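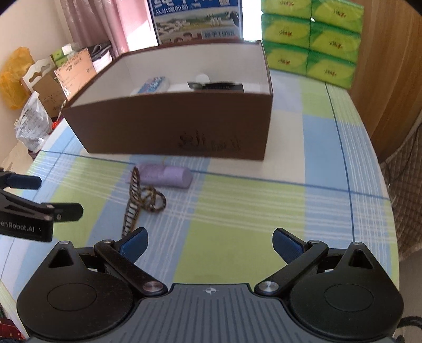 로봇에게 정리정돈을 가르칠 때 시범은 많을수록 좋다는 것이 이 분야의 오랜 상식이다. 로봇 학습 스타트업 Mindby와 연구 그룹 Temel이 11월에 공개한 공동 보고서는 이 상식에 조금 김을 뺀다. 사람이 보여 준 시범 700건 가운데 절반 가까이를 버리고 363건만으로 학습시켰는데, 로봇의 성적이 별로 달라지지 않았다는 것이다. 과제는 탁자 위의 생활용품을 집어 상자에 넣는 일이다. 연구실의 회색 작업대 대신 연두색과 하늘색 체크무늬 식탁보를 깐 탁자에서, 표범 무늬 끈이나 연보라색 원통형 두루마리 같은 물건을 앞에 두고 집게손을 벌린다. 첨단 기술의 최전선치고는 명절에 들른 친척 집과 무척 닮았다.

두 곳이 Henao라고 이름 붙인 이 방법은 시범을 모으는 단계보다 모은 뒤의 단계를 건드린다. 시범은 사람이 손에 쥐는 집게로 물건을 직접 옮기면서 남긴다. 집게에 달린 카메라가 영상을 찍고, 손의 위치와 집게가 벌어진 정도가 함께 저장된다. 로봇 팔을 집집마다 들고 다닐 필요가 없어 값이 싸고 빠르다. 문제는 사람이 그다지 모범적인 교사가 아니라는 데 있다. 보고서에 따르면 시범자들은 물건 앞에서 머뭇거리고, 집었다가 마음을 바꾸고, 상자 위에서 어디에 넣을지 한참 고민하고, 이미 잘 들어간 물건을 괜히 한 번 더 만졌다. 기존 방식으로 배운 로봇은 이 습관까지 성실하게 물려받았다. 물건을 넣고 나서 상자 위를 맴도는 동작이 대표적이다. 연구진은 이를 ‘미련 구간’이라고 불렀는데, 논문 심사에서 용어를 바꾸라는 요구가 들어올 것 같다는 각주도 달아 두었다.

Henao는 시범 하나를 짧은 토막으로 나눈 뒤, 각 토막이 다음 동작을 예측하는 데 얼마나 도움이 되는지 점수를 매긴다. 점수를 매기는 쪽은 전체 시범으로 대강 훈련해 둔 작은 모델이다. 같은 상황에서 시범자마다 하는 행동이 제각각이면 점수가 내려가고, 손이 달라도 비슷한 결정을 내린 토막은 점수가 올라간다. 토막 점수를 합산해 기준에 못 미치는 시범은 통째로 빠진다. 처음에는 나쁜 토막만 잘라 내고 나머지를 이어 붙이려 했다고 한다. 그렇게 배운 로봇은 집게를 물건 근처까지 얌전히 가져간 다음 갑자기 상자 쪽으로 휙 꺾었다. 물건은 탁자에 그대로 있었다. 잘라 붙이기 안은 보고서 부록에 그래프 하나로 남았다.

평가는 학습에 쓰지 않은 탁자에서 136차례 이뤄졌다. 식탁보의 무늬, 상자의 위치, 물건의 조합을 매번 바꾸고, 전체 시범을 쓴 로봇과 골라낸 시범을 쓴 로봇을 같은 조건에서 번갈아 돌렸다. 성공률 차이는 2%포인트였다. 앞선 쪽은 전체 시범을 쓴 로봇이다. 보고서는 이를 “사실상 대등한 수준”이라고 적었고, 어느 쪽이 앞섰는지는 표를 펼쳐 봐야 알 수 있다. 대신 골라낸 시범으로 배운 로봇은 동작이 눈에 띄게 짧았다. 미련 구간이 줄어든 덕이라는 것이 연구진의 해석이다. 훈련에 드는 연산도 줄었는데, 점수를 매기는 작은 모델을 훈련하는 비용은 이 계산에서 따로 잡혀 있다.

물건별 성적은 고르지 않다. 각이 잡힌 물건은 두 로봇 모두 무난하게 집었다. 원통형 물건은 집게가 비스듬히 닿으면 굴러갔고, 로봇은 굴러간 자리를 다시 찾는 데 시간을 썼다. 가장 까다로운 부류는 끈이다. 한쪽 끝을 집어 올리면 반대쪽이 상자 테두리에 걸리고, 가운데를 집으면 양쪽이 늘어진다. 사람은 별생각 없이 손목을 돌려 끈을 접어 넣지만, 그 별생각 없음을 데이터로 옮기는 일이 만만치 않다. 게다가 사람마다 접는 방법이 달라서 Henao의 점수 체계에서는 끈을 다룬 시범이 줄줄이 낮은 점수를 받았다. 가장 어려운 물건의 시범이 가장 많이 버려졌다는 뜻이다.

연구진도 이 대목을 한계로 꼽았다. 의견이 갈린 시범을 나쁜 시범으로 취급하면, 정답이 여럿인 문제에서 로봇이 한 가지 답만 외우게 된다. 이를 보완하려고 물건 종류별로 최소한의 시범을 남겨 두는 수정판을 함께 시험했다. 끈의 성적은 나아졌지만 머뭇거리는 동작도 같이 돌아왔다. 미련과 요령이 같은 시범 안에 들어 있었던 셈이다. 둘을 분리하는 방법은 다음 보고서의 몫으로 넘겼다.

시범이 모두 가정집 환경에서 나왔다는 점을 두고는 해석이 엇갈린다. 보고서는 배경이 복잡할수록 로봇이 낯선 탁자에서도 덜 당황한다고 주장한다. 뒤편에 비닐봉지와 종이 상자가 쌓여 있든, 커튼이 분홍색이든, 집을 물건에 집중하는 법을 배운다는 설명이다. 다만 깔끔한 배경에서만 모은 시범과 직접 비교한 실험은 실리지 않았다. 어질러진 방이 로봇 교육에 좋다는 결론을 가족에게 들려주고 싶은 독자라면 조금 더 기다리는 편이 안전하다.

시범을 골라내는 시도가 처음은 아니다. 그동안은 사람이 영상을 하나씩 보며 합격과 불합격을 나누는 경우가 많았다. Mindby는 이번에도 비교를 위해 같은 작업을 사람에게 맡겼다. 사람이 고른 목록과 Henao가 고른 목록은 절반 남짓만 겹쳤다. 사람은 동작이 매끄러워 보이는 시범을 선호했고, Henao는 다소 투박해도 물건에 접근하는 방향이 일정한 시범을 남겼다. 로봇의 성적은 Henao 쪽 목록으로 배웠을 때 더 좋았다. 보고서에서 가장 짧은 절이 바로 이 부분으로, 목록을 만든 사람들의 소감은 담겨 있지 않다.

두 곳은 점수 계산 코드와 선별 목록을 Trilora라는 이름의 공개 저장소에 올리기로 했다. 원본 영상은 집 안의 물건이 그대로 나오는 만큼 검토를 거쳐 일부만 공개한다. 탈락한 시범도 목록에는 남는다. 어느 토막에서 점수를 잃었는지까지 표시된다고 하니, 시범에 참여한 사람이라면 자신이 상자 앞에서 얼마나 오래 망설였는지 그래프로 확인할 수 있게 된다. 시범자 이름은 무작위 번호로 바뀐다.

Temel은 후속 실험으로 서랍 정리를 준비하고 있다. 서랍은 여닫는 동작이 추가되는 데다 안쪽이 어두워 집게의 카메라로는 잘 보이지 않는다. 끈은 이번에도 물건 목록에 들어갔다.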